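Candidate registration in Flornmont

Candidate registration in Flornmont is the process by which a person is placed on the ballot for the Provincial Assembly. It is set out in the Assembly Elections Act and carried out by the Registration Board, a body of 12 members that sits in the town of Wareo. The Board decides only whether an applicant meets the legal conditions for standing. It has no say over campaign spending, broadcasting time or the counting of votes, all of which fall to the Electoral Office.

Background

Before the Act, each district magistrate kept a separate list of candidates and applied local rules. An applicant turned down in one district could be accepted in the next, and several sitting members changed districts for this reason. The Zariņš report, named after the judge who wrote it, recommended a single board with written reasons for every refusal. The Assembly adopted most of the report but left out its proposal for automatic approval of sitting members. A member who wishes to run again must therefore file the same papers as a first-time applicant.

Eligibility

An applicant must be a citizen, must be old enough to vote and must have lived in the province for at least 2 years. Serving judges, police officers and members of the armed forces must resign before filing. A person serving a prison sentence cannot stand, and a person removed from public office by a court is barred for one full term.

Independent applicants must submit 400 signatures from registered voters in the district. Applicants named by a recognized party are exempt from the signature rule but must attach a letter from the party secretary. A voter may sign for only one applicant. If the same name appears on two petitions, it is struck from both.

Filing and review

Registration opens in February. Papers may be handed in at any district office, and each office forwards them to Wareo at the close of business. Board staff check the signatures against the voter roll and compare the applicant's statements with court and tax records. The Board then votes on each application. A simple majority is enough to approve, and a tied vote counts as approval. 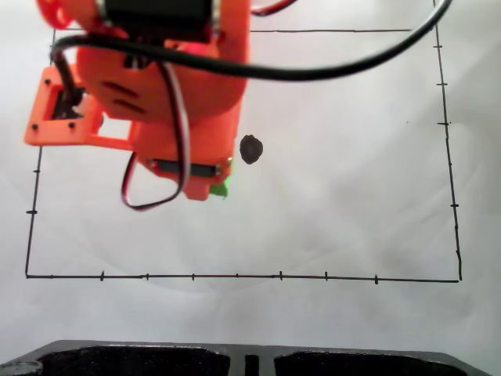 Refusals and appeals

A refused applicant receives a letter stating the section of the Act on which the decision rests. Missing documents may be supplied within the filing period, but a new petition may not be started once the old one has been rejected. Appeals go to the Provincial Court, where they are heard by a panel of three judges. The panel may confirm the decision, reverse it or send it back to the Board. Its ruling is final for the election in question.

The best-known appeal is that of Aurel Olteanu, a sitting member for the rural district of Adov. Olteanu had left his party and filed as an independent. The Board struck enough duplicate signatures to leave his petition with 242 valid names and refused him. He argued that the duplicates should have counted for the petition signed first. The court upheld the refusal, finding that the Act made no mention of the order of signing, and Olteanu did not appear on the ballot.

Criticism

Smaller parties have objected to the way the Board is appointed. Half of its members are named by the Assembly and half by the governor, so a party that holds both can fill every seat. Supporters of the present system point to the tied-vote rule and to the right of appeal. A bill to reserve two seats for retired judges passed its first reading but lapsed when the Assembly was dissolved.

The duplicate signature rule has also been disputed. After the Adov case, the Electoral Office asked for dates to be added to petition forms. The forms now carry a date column, although the rule itself has not been changed.

See also

Provincial Assembly of Flornmont
Electoral Office
Zariņš report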